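생활공간 연구 > 게재 논문 > 가정 내 식탁 상비물의 배치와 명명 > 4. 분류 체계와 분석 결과

4. 분류 체계와 분석 결과

4.1 분석 단위의 설정

본 절에서는 3절에서 기술한 Dindo 목록 자료를 대상으로 식탁 상비물의 분류 체계를 제시하고, 범주별 배치 경향과 명명 방식의 차이를 검토한다. 분석 대상은 37가구에서 작성된 품목 기록 1,112건이다. 여기서 상비물은 식사가 진행되지 않는 시간에도 식탁 상판 위에 놓여 있으며, 거주자가 해당 위치를 그 물건의 자리로 인식하는 것을 가리킨다. 조사 시점에 일시적으로 놓인 우편물, 장바구니, 휴대전화 등은 거주자가 자리로 인정하지 않는 한 상비물에서 제외하였다. 반대로 물건이 자리를 비운 상태라도 거주자가 목록에 포함한 경우에는 기록을 유지하였다.

분석 단위를 물건 하나로 할 것인지, 용기와 내용물의 묶음으로 할 것인지는 예비 분석 단계에서 가장 의견이 갈린 문제였다. 양념통처럼 용기와 내용물이 분리되어 언급되지 않는 품목은 하나의 단위로 처리해도 무리가 없다. 그러나 수저통, 과일 그릇, 약 바구니 등은 응답자가 용기를 가리키기도 하고 내용물을 가리키기도 하며, 같은 응답 안에서 지시 대상이 바뀌는 경우도 있다. 본 연구에서는 용기를 우선 단위로 삼고 내용물은 하위 속성으로 부기하였다. 이 방식은 내용물의 수량 변동이 전체 기록 건수에 영향을 주는 것을 막는 장점이 있으나, 내용물이 섞여 있는 용기의 기능을 하나로 특정하기 어렵다는 한계가 있다.

식탁보, 러너, 유리 덮개, 비닐 덮개 등 상판을 덮는 재료는 상비물이 아니라 지지면의 일부로 보았다. 다만 개인용 매트는 놓는 위치가 착석자를 지시한다는 점에서 상비물에 포함하였다. 냄비 받침은 펼쳐 두는 경우와 세워 두는 경우가 혼재하여, 세워 둔 것만 상비물로 기록하였다.

4.2 상위 범주

상위 범주는 6개로, 식사 도구, 조미 및 기호품, 상시 식품, 위생 소모품, 건강 관련 품목, 비식사 품목이다. 범주의 초안은 Coneck 품목표의 생활용품 항목을 참고하였으나, 해당 표는 판매 단위를 기준으로 작성되어 있어 사용 위치를 기술하는 데 적합하지 않은 항목이 많았다. 예컨대 휴지는 Coneck 품목표에서 제지류에 속하지만, 식탁 위 휴지는 냅킨과 같은 기능을 하므로 본 연구에서는 물티슈와 함께 위생 소모품으로 묶었다. 이쑤시개는 같은 이유로 식사 도구에서 위생 소모품으로 옮겼다.

식사 도구 범주에는 수저, 수저받침, 집게, 가위와 이를 담는 용기가 포함된다. 이 범주는 다시 개방형과 폐쇄형으로 구분된다. 개방형은 상부가 열려 있어 도구의 일부가 용기 밖으로 드러나는 형식을, 폐쇄형은 덮개나 서랍을 열어야 도구에 접근할 수 있는 형식을 말한다. 측면이 뚫린 투각 용기는 접근 방식에서는 개방형이지만 측면을 통해 내용물이 보인다는 점에서 불투명한 통과 차이가 있다. 이에 개방형 아래에 측면 투과 여부를 별도 속성으로 두었다(그림 6).
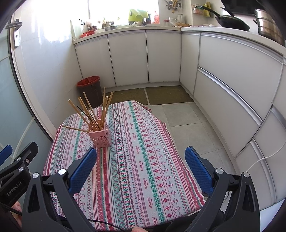

그림 6. 개방형 식사 도구 용기. 측면 투각 형식, 식탁보 위 배치.

조미 및 기호품 범주의 내부 구성은 가구 간 편차가 컸다. 소금과 후추만 두는 가구가 있는 반면, 간장, 식초, 고춧가루, 참기름을 한 쟁반에 모아 두는 가구도 있었다. 쟁반을 사용하는 경우 응답자는 개별 품목의 위치를 말하지 않고 쟁반의 위치만을 언급하는 경향이 뚜렷하였다. 이러한 쟁반은 상위 범주에 속하지 않는 집합 용기로 따로 표시하고, 그 위의 품목은 각각의 범주에 산입하였다. 커피와 차는 음용 장소가 식탁일 때만 기호품으로 기록되며, 조제 장소가 식탁인 경우에는 관련 기구까지 기록 범위에 포함된다.

상시 식품은 껍질을 벗겨 먹는 과일, 포장된 간식, 빵류가 대부분을 차지하였다. 건강 관련 품목에는 복약 용기, 건강보조식품, 혈압계가 포함된다. 비식사 품목은 필기구, 안경, 리모컨, 달력, 화분 등 앞의 다섯 범주에 속하지 않는 품목의 집합이다. 비식사 품목은 내적 일관성이 낮아 범주라기보다 잔여 집합에 가까우나, 식탁의 겸용 정도를 가늠하는 지표로 활용할 수 있어 세분하지 않고 유지하였다.

4.3 배치 좌표와 기준면

상판 위 위치는 절대 거리로 측정하지 않고, 벽 또는 다른 가구와의 관계를 기준으로 구획하여 기록하였다. 식탁의 한 변이 벽에 닿아 있으면 그 변을 기준변으로 삼았고, 닿은 변이 없으면 조리대에 가장 가까운 변을 기준변으로 삼았다. 기준변에서 착석변 방향으로 상판을 내측, 중앙, 외측의 세 구역으로 나누고, 좌우 방향은 기준변을 마주 본 상태에서 판정하였다. 원형 상판과 한쪽 끝이 둥근 상판은 직선부가 있는 경우에만 좌우를 기록하고, 직선부가 없으면 좌우 항목을 공란으로 두었다.

판정은 두 명의 기록자가 독립적으로 수행한 뒤 대조하였다. 불일치는 대체로 구역 경계에 걸친 품목에서 발생하였으며, 이 경우 용기 바닥면의 중심이 속한 구역을 따랐다. 한 가구의 배치 기록에는 약 10분이 소요되었고, 면담은 배치 기록이 끝난 뒤에 진행하였다. 순서를 이와 같이 정한 것은 면담 중 응답자가 물건을 정돈하거나 옮기는 사례가 예비 조사에서 확인되었기 때문이다.

벽면에 접한 식탁에서는 상비물이 내측 구역에 집중되었다. 특히 조미 및 기호품과 위생 소모품은 벽을 등진 일렬 배치가 우세하였다. 사방이 트인 식탁에서는 중앙 구역의 비중이 높았으나, 착석 인원이 적은 가구에서는 사용하지 않는 좌석 앞으로 상비물이 이동하는 양상이 나타났다. 응답자들은 이러한 이동을 의식적인 결정으로 설명하지 않았다. 사용하지 않는 좌석의 앞면은 식사 면적에서 이미 제외된 것으로 취급되며, 식탁의 크기가 작을수록 그 경계는 한층 분명하게 유지되었다.

식사 도구 용기의 위치는 위의 경향과 다소 달랐다. 개방형 용기는 내측보다 중앙과 좌우 가장자리에 분산되어 있었고, 폐쇄형 용기는 내측에 놓이는 비율이 높았다. 폐쇄형은 덮개를 여닫는 동작에 여유 공간이 필요함에도 벽 쪽에 놓였으며, 이는 접근성만으로 배치를 설명하기 어렵다는 점을 시사한다. 상차림 담당자가 식사 전에 도구를 일괄 분배하는 가구에서는 식사 중 용기에 다시 접근할 필요가 적으므로, 용기의 위치는 착석자의 손이 닿는 범위보다 상차림 담당자의 동선에 좌우되는 것으로 해석된다.

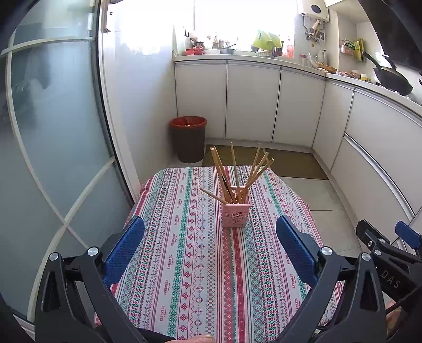
한편 용기 안에서 도구를 정렬하는 방식은 본 조사의 기록 항목에 포함되지 않았으나, 면담에서 반복적으로 언급되었다. 손잡이를 아래로 두는 방식과 위로 두는 방식은 한 가구 안에서도 구성원에 따라 갈렸으며, 용기의 깊이에 비해 도구가 긴 경우에는 방향보다 기울어짐이 더 큰 불편으로 지적되었다. 숟가락과 젓가락을 한 용기에 섞는지, 칸을 나누는지에 대해서는 응답자 대부분이 뚜렷한 선호를 표명하지 않았다. 칸막이가 있는 용기를 보유한 가구에서도 칸의 구분이 지켜지지 않는 사례가 적지 않았다.

4.4 명명 방식

같은 품목에 대한 명명은 세 유형으로 정리된다. 첫째는 기능 명명으로, ‘수저통’, ‘약통’과 같이 담기는 내용이나 용도를 이름으로 삼는 유형이다. 둘째는 형태 명명으로, ‘네모난 것’, ‘구멍 난 통’과 같이 외형을 가리키는 유형이다. 셋째는 내력 명명으로, 구입처나 증여자, 이전 용도를 이름에 포함하는 유형이다. 전체적으로는 기능 명명이 우세하였으나, 다른 용도로 만들어진 용기를 전용한 경우에는 내력 명명이 뚜렷하게 증가하였다. 과자 상자를 약통으로 쓰는 가구에서 해당 용기를 여전히 ‘과자통’으로 부르는 것이 전형적인 예이다.

명명 유형은 응답자의 지위에 따라서도 차이를 보였다. 물건의 자리를 정한 구성원은 기능 명명을, 그렇지 않은 구성원은 형태 명명을 상대적으로 자주 사용하였다. 이 결과는 Abubakari 지역 조사에서 보고된 부엌 선반의 명명 경향과 방향이 일치한다. 다만 해당 조사는 선반을 공유하는 복수 세대를 대상으로 하였으므로, 단일 세대의 식탁을 다룬 본 연구와 직접 비교하기는 어렵다. 또한 Abubakari 조사에서는 명명을 서면으로 받았고 본 연구에서는 구두로 받았다. 구두 응답에서는 지시 동작이 이름을 대신하는 일이 잦으며, ‘이거’, ‘저거’에 해당하는 응답은 세 유형 어디에도 넣지 않고 별도로 집계하였다.

색채어의 사용은 형태 명명의 하위 유형으로 처리하였다. 같은 종류의 용기가 둘 이상 있는 가구에서 색채어는 변별 기능을 하지만, 하나만 있는 가구에서도 색채어가 이름의 일부로 굳어진 사례가 관찰되었다. 이러한 사례의 일부는 과거에 다른 색의 용기를 함께 사용하였던 이력과 관련되었으며, 나머지는 면담만으로 원인을 확인할 수 없었다.

4.5 덮개 재료와 상비물의 관계

지지면에 해당하는 덮개 재료는 상비물의 종류보다 이동 빈도와 관련이 있었다. 직물 식탁보를 사용하는 가구에서는 세탁 시 모든 상비물이 상판을 떠나게 되며, 이때 일부 품목은 원래 자리로 돌아가지 않는다. 응답자들은 세탁을 배치 변경의 계기로 자주 언급하였다. 비닐이나 유리 덮개를 사용하는 가구에서는 상비물을 국부적으로 옮기며 닦는 방식이 일반적이고, 배치가 장기간 유지되었다.

식탁보의 무늬가 배치의 기준선으로 기능하는지도 검토하였다. 줄무늬나 테두리가 있는 직물에서는 용기의 변을 무늬의 방향에 맞춘다는 응답이 있었으나, 무늬가 없는 직물에서도 상판의 변에 맞춘다는 응답이 비슷하게 나타났다. 따라서 무늬의 독립적인 효과는 확인되지 않는다. Dralness 직물 분류에 따른 조직별 비교도 시도하였으나, 응답자가 소재를 알지 못하는 경우가 많아 결측이 과다하였고 분석에서 제외하였다.

4.6 자료의 제약

본 절의 결과를 해석할 때에는 다음의 제약을 고려하여야 한다. 조사 일정이 9월에 집중되어 있어 계절 품목이 충분히 반영되지 않았다. 난방 기간에 식탁으로 옮겨 오는 품목이나 여름철의 음료 관련 기구는 응답자의 회고에만 의존하였으며, 회고로 추가된 품목은 배치 분석에서 제외하였다. 또한 방문에 앞서 식탁을 정돈하였다고 답한 가구가 있었고, 비식사 품목의 기록 건수는 평상시보다 적을 가능성이 있다. 이들 가구를 제외하고 다시 집계하더라도 식사 도구와 조미 및 기호품의 배치 경향은 유지되었다.

식탁의 크기와 상비물 수의 관계는 상판 면적이 모든 가구에서 확보되지 않아 분석하지 못하였다. 확장형 식탁은 확장 상태에 따라 면적이 달라지며, 평상시 상태를 응답자가 특정하지 못한 경우도 있었다. 기준변의 설정 역시 식탁을 수시로 옮기는 가구에는 적용하기 어렵다. 해당 가구의 기록은 범주 분석과 명명 분석에만 사용하였고, 4.3의 구역별 비교에는 포함하지 않았다.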